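I had been bugging the people at Istska for a visit since last August, so when they finally put on an open day I was first through the gate (okay, second – a school group beat me). The engineer who showed me the table was happy to talk but asked me not to print a name, so "the engineer" it is!

The project is called Grirar, and the job is grocery picking. Two arms, a table, some drinks and a shopping basket. I asked why drinks, of all things.

"Because everyone thinks they're easy," the engineer told me. "A bottle rolls, it's slippery, and its neighbor leans on it. I'd take a cereal box any day." 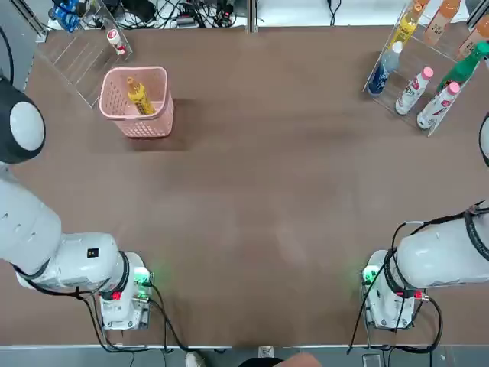

Then we got into numbers, which I love. The team has logged 2,074 picks on this setup, and 860 of those came in the last 9 weeks. "We got a lot faster once we stopped changing the table every morning," the engineer said, laughing. "That was my fault, mostly."

I wanted to know who would pay for all this. Drikell, a small grocery chain, is interested in filling pickup orders overnight, and six of its staff were there for the open day asking much tougher questions than mine. One wanted to know about glass. "Ask me next year," was the answer they got. 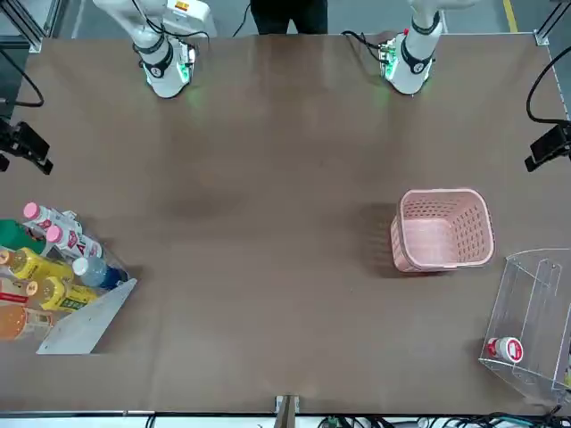

The Grirar table at Istska, with bottled drinks in a clear bin and a pink basket for the order.

My favorite bit came near the end, when I asked what the hardest part of the job is. I was expecting something about software. "Cables," the engineer said right away. "I dream about cables."

We talked a while longer over some pretty terrible coffee, and I got an invite to come back when they move to the bigger hall over at Admasu. I already said yes – I want to hear how they get on with the glass.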